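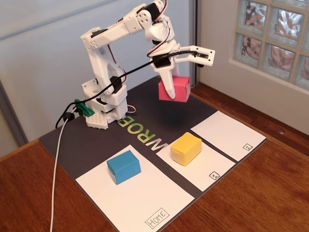
Pink cube on the move, with blue waiting on HOME and yellow on 1.

Out and About > Days Out > Robot club open afternoon
Posted in September by Mireille Haddadin
Last updated: Sunday

I'd been meaning to get over to the Cirkeo club's open afternoon for ages, and this time I finally got my act together and caught the bus. I know nothing about robots (my last brush with electronics was changing a plug) so I was half expecting to be bored by teatime. I stayed until they started stacking the chairs!

The club meets upstairs, in the old Bañuelos building behind the market, and there are 37 members at the moment, mostly sixth formers plus a few grown-ups who came with their kids and got hooked. Everyone is in small teams and every team names its arm. I spent most of my visit with the lot who built Favus, which is a little white 3D-printed thing that lives on a table mat. Its big rival is Luvon, two tables along, and there was a fair bit of friendly heckling between the two.

The task for this term sounds like something you'd give a toddler. You have coloured cubes, a home zone and some numbered zones, and the arm has to shift the right cube to the right place. Well, I had a go at planning the moves on paper and got in a muddle straight away. You can't put a cube down where there's already one sitting, so you end up shuffling things about to make room, and then you have to tell the arm all that in steps it understands. A lad called out "you've squashed yellow" before I'd even finished writing.

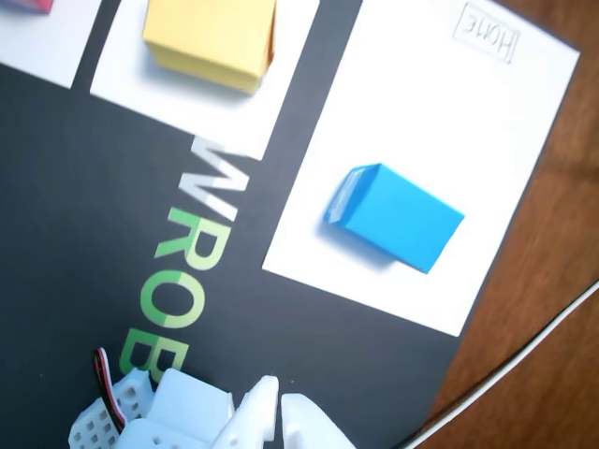
Looking across the mat, gripper at the bottom and the blue block on the Home panel.

What I liked best was listening to them argue about grip. Squeeze too hard and you crush the cube, too gentle and it drops – and apparently every team has its own magic number that it won't share. Favus's team reckon they did 200 practice lifts before the summer break and they're aiming for 2,000 by the final, which sounded a bit mad to me, but they do keep a notebook.

The final is later in the term with 9 teams entered, and visitors are welcome to that as well. Entry was free, tea was a pound, and the flapjack had gone by the time I got to it. Wear a jumper if you go, as the stairwell is freezing. The bus stop is right outside the market, but the last one back leaves earlier than you'd think, so do check the board before you go up.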